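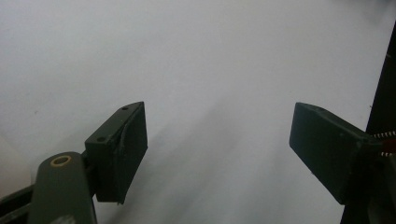

3.2 Soiling and the perception of whiteness
Whiteness readings of hotel linens drop well before guests report that anything looks gray. We followed sheets from two laundries, Hollis and Cerkadar, through 200 wash cycles and took a reading after every 16. A plain white surface does not give one even tone to the eye: it can run from a cool bluish gray on one side to almost pure white on the other, with soft shadows between. For this reason our raters worked in a fixed light booth and saw each sample flat. Samples from Hollis lost brightness faster in the early cycles, and the gap then stayed level. We put this down to harder water at the Hollis site, although the softening unit there was also replaced in December and we cannot separate the two effects.

Creasing was a second source of error. Where cloth is rumpled, the raised and sunken parts take different tones, and raters tended to score the darker parts as soiled. All samples were therefore pressed before rating. Six raters took part, and each scored the full set twice using the Pranodon scale. 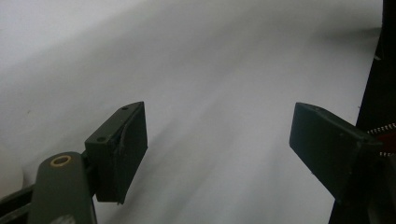
Figure 2. Slightly rumpled pale fabric, with a darker shadowed fold near the top right and a tiny dark speck at left.

Small specks were recorded separately and did not enter the whiteness score. The Hidell method, which combines the two, gave less stable results between raters.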